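3.2 Surface finish and glare complaints

Reader complaints about desk glare were collected at the Bruston and Skodley branch libraries in March. Of 431 forms returned, 117 named the desk surface and the remainder named windows or ceiling lights. Complaints were more frequent at white desks than at gray ones, although the two groups were not matched for distance from the windows.

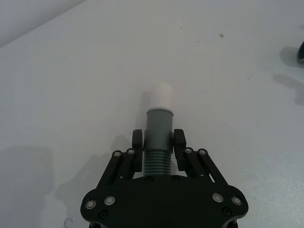
Figure 3. Flat white table surface with an upright cylindrical object.

Gray desks were not tested under evening lighting.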